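Wadora Manipulation Group: Minutes, 23 December 2020

Present: B. Hovland (chair), N. Mosoti (minutes), Núñez

1. Previous minutes
Accepted with one correction: the Tunari calibration script is run per session and not per episode.

2. Head and gripper views, tabletop set
Mosoti reported on the two-view comparison. The set stands at 3,550 episodes, of which 200 are held out for evaluation. Policies are trained on the gripper view alone and on both views together.
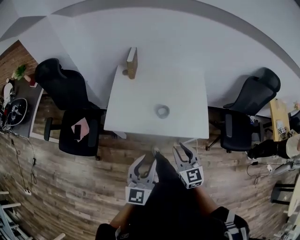

Alignment between the two streams is still the main source of rejected episodes. Mosoti proposed recovering the gripper pose in the head view from the fiducial markers at the base of the fingers, one per finger, and falling back to interpolation when either is lost. The second marker sits tilted relative to the head camera, and Hovland asked for detection rates to be logged for each marker separately. Of the held-out episodes, 156 aligned without manual correction.

3. Object localization from the gripper view
Núñez presented first results with the Zulliseo encoder. Upright objects near the wall are located more reliably than low, flat ones. Distortion toward the rim of the lens remains a problem, and straight edges there are not usable as reference lines. Hovland asked whether undistorting before encoding changes the result. Not yet tested.

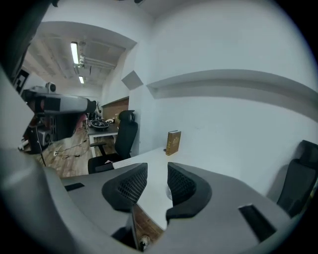 Fig. 2. Gripper view, finger pads in the foreground, book upright on the desk.

4. Actions
Mosoti: per-marker detection log; rerun alignment on the held-out set.
Núñez: repeat item 3 with undistorted input on a subset of 75 episodes.
Hovland: decide on the rejection threshold once both are in.

5. Other business
Storage quota for raw video to be raised with Wadora IT. Next meeting to be set by email.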